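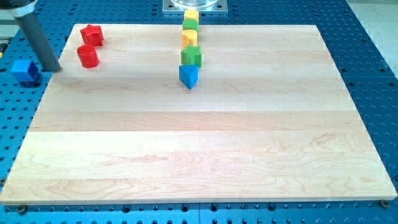
Workshop > Tables and Boards > Reviews > Bundgaard maple board and Groseo perforated table

I have now lived with the Bundgaard board for long enough to be rude about it with some authority. I bought it in April, along with a tub of Traltlow painted blocks and the blue Groseo table it all sits on. The bill for the lot came to 328, delivery included, and delivery meant a man leaving the table legs at one door and the top at another.

Start with the board. It's maple, glued up in strips, pale enough to make everything else in the room look like it needs a wash. The catalog calls the grain "calm." A few strips have dark streaks through them, and the ones toward the bottom have a faint swirl going on that I've spent more time looking at than I'd care to say. I like it. If you want forty strips of identical beige, there are plastic boards for that and they cost less.

Flatness is the thing you pay for, and mine is flat. I put a steel rule across it in every direction the day it came and again after a damp month, and couldn't get daylight under it. A cylinder stood on end stays on end. My previous board, a bargain, had a gentle valley in it, and anything round spent its life heading for the middle.

Edges are less good. Bundgaard sands the top beautifully and then seems to go to lunch. I took 600 grit to all four sides and the job was done in an evening. The instruction leaflet recommends oiling, then warns that oil may darken the wood, then recommends it again on the back page. I oiled a corner underneath, disliked it, and stopped.

There are no feet. I'd have liked feet. Bare wood on painted metal slides when you lean on it, and I lean. Four dots of rubber from the hardware store fixed that, but a board at this price could have come with them.

Now the table. The Groseo top is blue metal with rows and rows of little round holes, very even, very tidy, and I was told they'd be endlessly useful. I've used two. One holds a hook, the other holds a second hook in case the first one gets lonely. The rest collect sawdust and, once, a whole earring back, which fell straight through and was found by the vacuum. Sweeping crumbs off it takes a second pass underneath, every time.

It is solid, I'll give it that. The table doesn't wobble and the paint hasn't chipped, although I dropped a clamp on it from shoulder height the first week. The board covers most of the top and leaves a thin border of blue all the way round, so the two look as if they were sold as a set. They weren't. I measured wrong and got lucky.

The Traltlow blocks are the cheap part of this and the part visitors go for. You get 48 in a tub: cubes, cylinders, stars and some wedges I gave away. The red is a proper red with a bit of shine, and a star or a cylinder in it shows up on the maple from across the room. The star is a chunky thing that stands up by itself, and it's about as tall as the cylinder, so you can lay a ruler over the pair if you're the type. The blue is lovely too, right up until a cube rolls off the board and onto the Groseo, at which point it half disappears. I've hunted for a cube that was right by my hand. Buy the red if you have a blue table - or buy the gray table, which I now see was on sale.

Paint wear has been fair. Corners on two of the wedges went pale before I passed them on to Lenni Hirvonen, whose kids have since finished the job. The flat faces still look new. They smelled of varnish for a week and I kept the tub out on the landing.

Aleksi Oksanen has the Trundusov board, which is thicker and comes with feet (of course it does). We put them side by side one afternoon. His is heavier, duller to look at, and better made around the edges. Mine is nicer on top. He thinks I overpaid, and he said so while running his hand over the grain for the third time.

Scores, then. The board gets 4 out of 5, with the missing point for the edges and the rubber dots. The table gets 3, and would get more with a solid top, which Groseo also sells and which I walked straight past. The blocks get 4 in red and 3 in blue.

One note on ordering: Bundgaard's website lists the board by its longer side only, and you have to open the drawing to find the other measurement. Open the drawing.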